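How to Patch a Textured Plaster Wall So the Repair Doesn't Show

Quick one this week, I've got a dining room to finish and a second coat drying as I type.

If your wall is dead flat you can fill, sand, paint, done. Textured is harder. Those little bumps catch light from any window near them and a smooth patch stands out like a bald spot. Fixable though. Takes an evening plus a morning.

What you need

Setting-type joint compound (not the premixed tub, save that for the texture coat)
A 6 inch knife and a small one
Stiff brush, sponge, spray bottle
Sandpaper, 120 and 200 grit
Stipple brush or a short nap roller
Primer. Don't skip it.
Drop cloth, tape

Step 1. Clean out the damage

Scrape off anything loose. Go past the edge of the crack until you hit plaster that doesn't move. Brush the dust out, then mist with water. Damp, not dripping. Dry plaster sucks the water out of the filler and it cracks again by breakfast.

Step 2. Fill

Mix small batches. It goes off fast. Two thin coats beat one fat one every time. Keep the first coat a hair below the surface, let it set hard, then the second one level. Feather the edges out a couple inches past the hole.
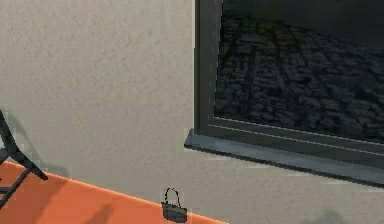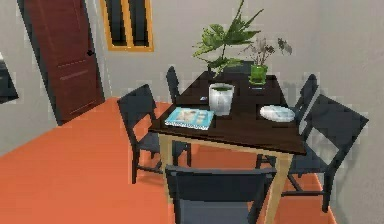
Pale walls, dark furniture, orange floor

Words: Ostap Lysenko
Tested with help from Fatemeh Hosseinzadeh
Filed under Walls, May

Step 3. Knock back the edges

Light sanding with the 120, then the 200 round the rim only. You want the patch flat and the old texture next to it left alone. If you sand into the bumps you just made a bigger patch. Ask me how I know.

Wipe the dust off with a barely wet sponge.

Step 4. Texture

Practice on cardboard first. Thin some premixed compound with water till it's like pancake batter. Dab it on with the stipple brush, pull straight back, turn your wrist a little each time so teh pattern doesn't repeat. For a very fine stipple use the roller, nearly dry.

Work from the middle out and overlap onto the old wall by an inch. Too spiky? Wait till the shine goes off and drag the big knife over it, hardly any pressure.

Step 5. Prime and paint

Overnight to dry. Then prime the whole patch. Off-white is a pain to match, every brand has a dozen, so take a chip to the store. Roll the paint corner to corner if you can stand it. Spot painting nearly always flashes in side light.

Fatemeh checks hers with a flashlight held flat against the wall. Good trick, do it before you prime, not after like me.

Troubleshooting

Hairline came back: something's moving. Tape it and refill.
Patch looks shiny: needs another coat of primer.
Texture to coarse: sand lightly, go over with the dry roller.

Next up, ceilings. Bring a hat.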